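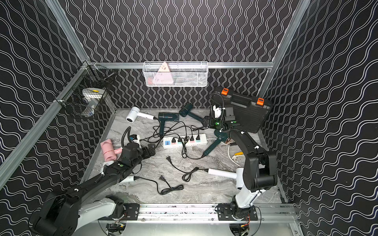 第4章 在Furnus双臂工作站内操作带电源线的小家电

适用范围：Furnus双臂工作站，控制软件Stalel
编写：Urquijo技术文件组
本章修订日期：2018年9月2日

4.1 本章的内容

本章说明怎样在工作站内安全地布置和操作带电源线的物品，例如吹风机、台灯、小风扇和插线板。第3章已经说明了机械臂的安装、导轨的固定和第一次通电，请先完成第3章的全部步骤，然后再开始本章。

本章的规则来自Urquijo自己的试验，也来自Sorkitgate试验室七月份的使用反馈。这些规则不能代替您所在国家或地区的法律，也不能代替您单位的安全规定。如果两者的要求不同，请按照更严格的一个执行。工业机器人的一般安全要求请查阅ISO 10218，人与机器人共用空间的情况请查阅ISO/TS 15066。使用单位必须自己完成风险评估，并且把评估的结果写成文件。

本章使用下面的词：

“工作面”是两台机械臂下面放置物品的平面。
“围挡”是工作面周围的壁板和铝型材框架。
“物品”是机械臂要夹取、移动、插接或者拔出的东西。
“操作者”是启动和停止任务的人。
“进入”是指身体的任何部分，包括手指，越过工作面的边缘。

4.2 人员的要求

操作者必须读过第1章到第4章，并且在有经验的人陪同下完成过一次完整的任务。没有完成的人可以观看，但是要站在地面标线的外面。

每次任务只能有一位操作者。如果中间换人，前一位操作者先停止任务，把控制权交给下一位，然后由下一位重新做4.5节的检查。口头说“你来吧”不算交接，请在Stalel的“交接”页面上确认。

操作者在任务中不戴松的手套，不戴围巾、领带和长项链。长头发要扎好。袖口要扣紧或者卷起来。

4.3 物品的选择和准备

1. 检查物品的外壳。外壳有裂纹、缺少螺钉或者有烧过的痕迹时，不可以使用。

2. 检查电源线的全长。用手慢慢摸过去，注意线和插头连接的地方，还有线进入外壳的地方。这两个地方最容易损坏。

3. 确认物品的质量不超过400克。这个数值包括电源线被夹爪提起的部分。如果您不能确定哪一部分会被提起，请把整条线都计算进去。

4. 对于有加热功能的物品，请先断开物品内部的加热元件。这个工作必须由有资格的电气人员完成。完成以后，在物品的手柄上贴“已断开加热”的标签，标签要贴在夹爪不接触的位置。

5. 把物品的开关放在“关”的位置。有滑动开关的物品，请检查开关会不会因为夹爪的压力自己移动。会移动的，用胶带固定。

6. 清洁表面。灰尘和油会让夹爪打滑，手柄是圆形的时候特别明显。

注意：颜色很深、表面又很亮的物品，视觉识别的结果可能不稳定。请先在Stalel的“识别预览”中看一看，确认轮廓是完整的，再加入任务清单。

小心：没有做过第4步的加热类物品不可以放入围挡，短时间拍照也不可以。

4.4 插线板的规则

插线板是本工作站里最容易被误解的部分。很多使用者认为插线板只是一个道具，所以不需要检查。请不要这样想。

1. 练习插拔动作时，插线板本身的电源线不可以接到墙上的插座。请把它的插头放进随机附带的锁盒，锁好，钥匙由操作者保管。

2. 如果任务真的需要给物品通电，请使用带漏电保护的专用回路，并且先得到设备负责人的书面同意。同意书只对一个任务有效。

3. 插线板要固定在工作面上。没有固定的插线板会在拔插头的时候跟着移动，机械臂会继续用力，最后可能把插线板拉到另一台机械臂的活动范围内。推荐使用附件包里的可拆胶垫。胶垫的边缘不能露出来，否则会粘住电线。

4. 插孔里不可以有异物。每次任务之前，在断电的情况下用干的软刷清扫。

5. 不可以把一个插线板插在另一个插线板上。

6. 插线板的插孔如果有不同的颜色，请把颜色和编号写进任务说明。只写“左边的孔”是不够的，机械臂的左边和操作者的左边可能不一样。

4.5 任务开始前的检查

请按照顺序做，每一项完成后在记录表上打勾。不要先全部打勾，再去检查。

1. 确认两台机械臂都处于停止状态，Stalel的状态栏显示“保持”。

2. 按下急停按钮，确认两台机械臂的驱动都断开。只断开一台的时候，请停止使用，并联系Urquijo的服务部门。

3. 检查机械臂底座和导轨之间的螺栓。用手推底座，不应该有松动的感觉。每周第一次使用时，还要用扭力扳手检查，扭力数值见附录B。

4. 检查底座下方的电路和接线。不可以有电线从开口处伸出来，不可以有金属碎屑。看的时候可以用手电筒，不可以用手伸进去。

5. 检查机械臂上的线缆。螺旋线在机械臂伸到最远的时候应该还留有弹性。如果它已经拉直，请重新固定线夹。

6. 检查柔性支架。支架弯曲以后不应该碰到腕部，也不应该挡住夹爪前面的视野。

7. 查看夹爪的指面。指面的橡胶有脱落时，请更换一对，不要只换一边。

8. 取走工作面上不属于任务的东西。工具、工具箱、螺钉、扎带和胶带都属于这一类。确实需要留在围挡里的东西，要在Stalel里登记为“障碍物”，并且填写它的外形尺寸。

9. 确认挂在框架上的网篮是稳固的，篮内的东西不高出篮口。高出篮口的东西可能被抬起的机械臂碰落。

10. 松开急停按钮，等待10秒，再按“准备”。

注意：等待的时间里，控制器会读取每个关节的位置。如果您太早按“准备”，Stalel会显示“关节未就绪”。这个提示不代表故障，再等一次就可以。

4.6 电源线的布置

电线会缠绕，会钩住夹爪，也会把一个物品和另一个物品连在一起。操作者在摆放物品的时候，请用和机械臂动作一样的认真态度来对待电线。

1. 先放插线板，再放物品，最后整理电线。顺序反过来会很难整理。

2. 每条电线从物品到插头，要有一条可以用眼睛跟随的路线。如果您自己看不出一条线属于哪个物品，请重新摆放。

3. 电线可以交叉，但是不可以打结。有意训练“解开电线”的任务除外，这种任务请使用4.8节的低速设置。

4. 多余的长度收成松的线圈，放在机械臂底座够不到的一侧。线圈不要用金属丝扎紧。

5. 没有插入的插头要放平，插脚不要朝上。夹爪从上面压下来的时候，朝上的插脚会划伤指面。

6. 电线不可以从导轨下面穿过，也不可以绕过机械臂的底座。

7. 电线不可以越过工作面的前边缘垂到外面。走过的人会把它带走。

小心：机械臂正在移动时，绝对不可以用手去整理电线，看起来很容易也不可以。请先按“保持”，等两台机械臂都停下，再按急停，然后进入。

4.7 两台机械臂的配合

工作面的中间区域是共用区域。Stalel在默认情况下不允许两台机械臂同时进入这个区域。请不要为了节省时间关闭这个功能。

1. 打开“区域”页面，检查共用区域的边界。插线板通常在这个区域里，所以插拔动作要由一台机械臂完成，另一台在外面等待，或者只在物品一侧扶住。

2. 如果任务需要两台机械臂同时接触一个物品，请选择“协同夹持”。在这个模式下，一台是主臂，另一台是从臂。请在任务说明里写清楚哪一台是主臂。

3. 拔插头的时候，夹爪要夹住插头的主体，不可以夹住电线往外拉。训练数据里如果有拉电线的动作，请把这一段标记为“不合格”，不要删除。不合格的记录对以后的检查有用处。

4. 传递物品时，接收的一台先夹紧，交出的一台再松开。两台都夹住的时间不应该超过2秒。

5. 一台机械臂因为报警停止时，另一台也必须停止。请在“安全联动”页面确认选项是“全部”。

注意：圆形风口和长手柄的物品，重心常常不在看起来的位置。第一次夹取时把它抬起一点点，观察它是否转动，然后再做大的移动。

4.8 低速设置和试运行

新的任务、新的物品、新的摆放方式，都要先做试运行。同一个物品换了颜色，也算新的物品。

1. 在Stalel里选择“试运行”。速度会自动降低，速度滑块变成灰色，不能修改。

2. 操作者把一只手放在急停按钮旁边。试运行期间不看手机，不和别人讨论别的事情。

3. 运行一次完整的任务。

4. 检查电线有没有碰到不应该碰到的地方，检查物品有没有滑动的痕迹。

5. 连续12次试运行都没有报警、没有人工干预，才可以使用正常速度。中间有一次失败，请找到原因，修改以后重新开始计算。

我们知道这个要求需要时间。Sorkitgate的同事曾经问过，可不可以把前一天的次数也加进来。如果物品、摆放和程序都没有改变，而且围挡在夜间是锁住的，可以加进来。其他情况不可以。

4.9 停止和进入

正常停止：

1. 按“保持”。
2. 等待夹爪里的物品放下。如果物品没有放下，用“缓慢放下”命令。
3. 按急停按钮。
4. 看一看两台机械臂，确认没有移动。
5. 进入。

紧急停止：

直接按急停按钮。不要考虑物品会不会掉下来，也不要考虑记录会不会丢失。

小心：急停以后，夹爪可能仍然保持夹紧。不要用力拉被夹住的物品。请使用夹爪侧面的手动释放，方法见2.6节。

小心：急停以后，机械臂的上臂可能会稍微下降。进入的时候，头和手都不要放在机械臂的下面。

4.10 任务结束以后

1. 把两台机械臂移动到“停放”位置，然后关闭驱动。

2. 先确认插线板没有接电，再拔出所有插头。这一步由人来做，不要让机械臂做。

3. 把物品放回存放柜。电源线绕成大的线圈，不要绕在物品的手柄上。

4. 用稍微潮湿的布擦工作面，再用干布擦一次。不要使用酒精擦围挡的壁板，壁板上的花纹可能褪色，视觉校准会受到影响。

5. 检查导轨表面。浅的擦痕不影响使用。能用指甲感觉到的深痕，请拍照并写进维护记录。

6. 填写记录表。记录表里至少有任务名称、使用的物品、报警的次数和原因、操作者的签名。

4.11 常见问题

夹爪夹住了物品，但是抬不起来。
请检查电线是不是被另一个物品压住。不要提高夹紧力，先整理电线。

插头对准了插孔，但是推不进去。
插头的角度可能偏了一点。请让机械臂退回，再重新识别插孔。连续失败时，检查插脚有没有弯曲。弯曲的插脚不要自己修直，请更换电源线。

Stalel显示“区域被占用”，但是共用区域里看不到机械臂。
腕部的线缆或者柔性支架可能还在区域里。把机械臂再后退一点，提示应该消失。提示一直存在时，请重新做3.9节的校准。

物品从夹爪里慢慢滑下。
清洁指面和手柄。如果还是滑下，请改变夹取的位置，靠近物品的重心。

颜色相同的两个物品被认错。
在任务清单里给每个物品写一个编号，并且在“识别预览”中手动指定一次。摆放的时候，让它们的手柄朝不同的方向，也会有帮助。

围挡外面的人伸手拿走了一个物品。
立刻停止任务。把这件事写进记录表，然后从4.5节重新开始。

下一章说明视觉校准和壁板的更换方法。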